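Who Sets Out the Plates?

Have you ever helped get lunch ready for a whole crowd? At the Powell lunch kitchen in Hurnau, the crew does it every school day, and it takes 121 plates, a great many cups, and a lot of walking back and forth. Last September something new came to work beside them: a robot arm named Stinano.

Now, a robot arm doesn't know what a plate is the way you do. You've been picking things up ever since you were a baby, so your hands know to be gentle with a banana and to hold on tight to a slippery bottle. A robot has to be taught all of that, one thing at a time, and its teachers need plenty of patience.

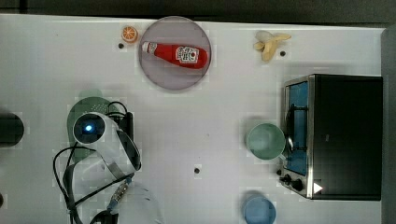 The people who work in the kitchen are learning too. When a machine takes over part of a job, the rest of the job changes shape, and that can feel exciting and a little worrying all at once. The cooks still taste the soup and decide when it needs more salt. They also help teach the arm about everyday things, and some are trickier than you'd think — a ketchup bottle lying on its side across a plate has to be lifted off before anybody can use that plate, and a cup has an open top that needs to stay facing up.

One cook used to spend 40 minutes every morning just setting things out. These days she spends that time chopping vegetables and chatting with the children who come in early, and she likes that part best. She did have to learn which button stops the arm, and so did everyone else at Gullon Street, where the kitchen is.

What jobs would you share with a robot at your house, and which ones would you want to keep for yourself?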